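Inicio Crónicas Talleres Ferias Agenda Contacto

Visitas / Jornadas de puertas abiertas / Orden y almacenaje

El jueves por la tarde me planté en la jornada de puertas abiertas de Jorkis con una libreta, un bocadillo y bastante curiosidad. Llevo años siguiendo todo lo que tenga que ver con ordenar cosas pequeñas (cajones, botes, tapas que no encajan con nada) y por fin abrían la nave al público. Éramos 18 en el grupo de las cinco y nos guió Umesh Katiyar, que habla de bandejas con el mismo entusiasmo con que otros hablan de vinos. ¡Me cayó bien enseguida!

Empezamos por el almacén, 170 metros de pasillo con estanterías a los dos lados, y de ahí pasamos a la sala de clasificación, la parte que yo más esperaba. La idea es muy sencilla: bandejas abiertas de colores distintos, pegadas unas a otras, y objetos de uso diario que van a la suya. Amarilla, roja y crema. Con la pared blanca detrás, los colores saltan a la vista desde la puerta.
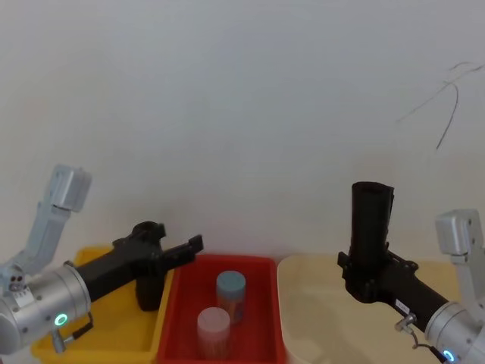 ¿Merece la pena ordenar por colores si en casa hay pocas cosas? Depende de cuánta gente use el mismo armario: con una sola persona basta la memoria, pero en cuanto son tres o cuatro, el color ahorra muchas preguntas.

Umesh nos contó que en Jorkis probaron antes con etiquetas escritas, con dibujos y hasta con números, y que la gente dejaba de mirarlos a la segunda semana. El color se ve sin querer. Una señora del grupo dijo que ella lo hacía con las bolsas del congelador desde hacía 12 años y se ganó un aplauso.

También hablamos de alturas, un tema que yo no me había planteado nunca. Un objeto alto en una bandeja baja asoma y se localiza al momento, pero hay que pensar dónde se pone para que no estorbe al meter la mano. En la sala había un buen caso, un tubo negro puesto de pie, y estuvimos un rato discutiendo si era mejor arrimarlo al lateral o dejarlo en el centro. Yo soy del lateral, sin ninguna duda.

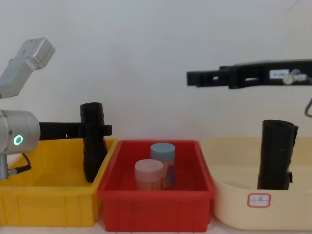
El tubo negro, de pie en la bandeja amarilla, junto a la roja.

Después vino el café, en un rincón del pasillo, y allí me enseñaron el catálogo de Reline, la línea de cajas apilables que preparan para marzo. Todavía no dejan tocar las muestras - lo intenté - pero me apunté dos medidas para el hueco de debajo de mi fregadero. Pregunté por las tapas y me dijeron que irán aparte, cosa que me parece estupenda: en mi cocina las tapas desaparecen siempre antes que las cajas.

De vuelta en la sala me quedé mirando los botes de palillos. Son cilíndricos, translúcidos y con tapa de rosca, y se nota de un vistazo que dentro hay palillos sin tener que abrir nada. Uno lleva la tapa azul clarito. Puestos de pie en la bandeja roja ocupan poquísimo, y yo que los tengo en casa tumbados en un cajón, rodando cada vez que lo abro...

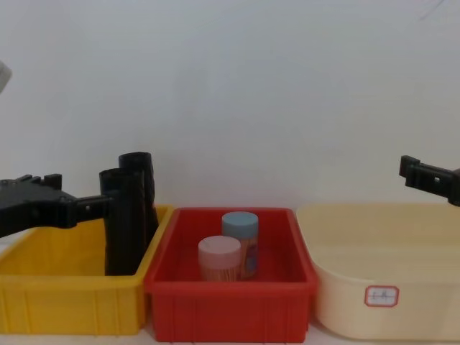 Le pregunté a Umesh por las paredes de las bandejas, porque me había fijado en los nervios verticales del frente de la amarilla y de la roja. Me dijo que él las prefiere así a las lisas, que le resultan más cómodas de agarrar cuando van cargadas, y me recomendó empezar en casa con 3 y no comprar más hasta pasado un mes. Le voy a hacer caso, aunque me cuesta.

Datos prácticos por si alguien se anima: la visita es gratuita, se reserva por teléfono y el aparcamiento de la nave se llena pronto, así que mejor ir en autobús y bajarse en la rotonda. Dentro hace fresco, llevad chaqueta. Yo repito seguro cuando saquen Reline, y esta vez me llevo a mi hermana y el metro.

Entradas relacionadas
Una mañana en el taller de cestería Rawat
Feria Pravon: lo que vi en el pabellón de cocina
Tarros de cristal: dónde los guardo y por qué
Mi cajón de los cables, segunda parte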